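Following a celebrity in the Fludo app

1. Open Fludo and tap Search.
2. Type the star's name and choose the profile with the blue check.
3. Tap Follow. Free accounts can follow up to 50 stars.
4. Under Alerts, turn on Dating News, Red Carpet or both.

Note: New alerts can take up to 4 hours to start.

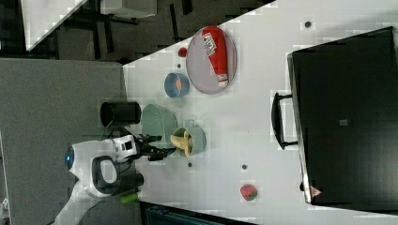
5. To hide rumors, go to Settings > Sources and switch off Unconfirmed.

Caution: Unfollowing a star deletes your saved stories about them.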